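Short-Term Rentals and Year-Round Housing in a Small Lake Town
Final project report, Housing and Land Use
Frans Boersma
Sunday, June 24, 2018

1. Background

This report looks at how short-term vacation rentals have affected the supply of year-round rental housing in Groen, a lake town two hours from the nearest large city. I chose Groen because I worked there for two summers and had trouble finding a room both times.
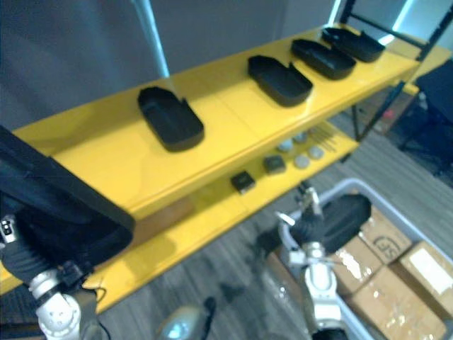
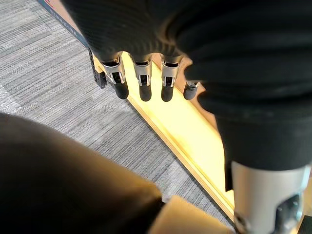

The town has a summer season that runs from the end of May to early September and a short winter season for ice fishing. Outside those months many of the houses near the water are dark. The people who work in the restaurants, the school and the marina mostly live inland, and a growing share of them drive in from the next county.

My question was whether houses that used to be rented by the year are now rented by the night, or whether the nightly rentals are mostly second homes that were never on the long-term market to begin with. The two cases call for different rules, and the town board had been discussing a permit cap without separating them.

2. Where the data came from

I used three sources. The first was the county property roll, which lists the owner's mailing address and whether the owner claims the primary residence tax credit. Groen has almost 1000 residential parcels on the roll. After I took out vacant lots and two parcels with no building record, 900 were left.

The second was the town's short-term rental permit list. Permits have been required since 2015 and cost the same for a cabin as for a six-bedroom house. The list I was given in April had 222 active permits on it.

The third was interviews. I talked with owners, two property managers and several tenants. One of the managers works for Flumel, which handles bookings and cleaning for houses on the east shore. The other works for Dramach, a smaller office that still does yearly leases. I took notes by hand and did not record anyone.

3. Method

I matched each permit to a parcel by street address. Some addresses on the permit list were out of date because the county renumbered Shore Road, and I fixed these by hand using the old plat map at the town office. Once the permits were matched, I sorted the parcels by what could be learned about their use before the permit was issued.

A parcel was marked as a former long-term rental if it had a rental inspection on file in the five years before the permit. It was marked as a former primary residence if the owner had claimed the tax credit in that period. Everything else with an out-of-town mailing address was marked as a second home. A few parcels fit none of these groups and I left them as unknown.

The rental inspection file has a weakness. Inspections are only required when a new tenant moves in, so a house with the same tenant for eight years would not show up. The Dramach manager thought this was common before 2010 and less common now.

4. Findings

The largest group of permitted houses was second homes. Most of them are on the water or one street back, and most had out-of-town owners for the whole period I could check. Owners in this group told me they began renting to cover property taxes, which went up after the last assessment.

Former long-term rentals were the second group, and they were in a different part of town. They cluster on the streets between the school and the boat launch, where the houses are smaller and were built without lake views in mind. A tenant who had lived on one of these streets said her lease was not renewed, and that the same house was listed by the night the next summer.

Former primary residences made up the smallest group. Several of these were sold after the owner died or moved to be near family, and the buyer applied for a permit within a few months of closing.

I also compared asking rents for yearly leases using old classified ads in the library and the current Dramach listings. The number of ads per month went down over the period. Rents went up, but the ads rarely give square footage, so I can't say how much of that is from larger houses being listed.

5. Discussion

A single cap for the whole town would mostly limit second homes, and most of those would probably sit empty for much of the year without a permit. It might do little for tenants. A rule tied to location — or to the past use of the house — would be closer to the problem the board described at its winter meetings.

The Gradier subdivision already has something like this. Its covenant doesn't allow leases shorter than 30 days, and I found no permits there. The houses are newer and cost more, though, so it is not a fair comparison with the streets near the school.

The Flumel manager made the point that cleaners and maintenance workers depend on the nightly rentals for income. Some of them are also the people looking for yearly leases. I did not have wage data and could not follow this up.

6. Limits and further work

The permit list leaves out owners who rent without a permit. The clerk believes there are some but had no list of them. I did not search booking sites, as the listings often hide the exact address until a stay is paid for.

If I had more time I would go through the water billing records, which would show which houses are occupied in winter.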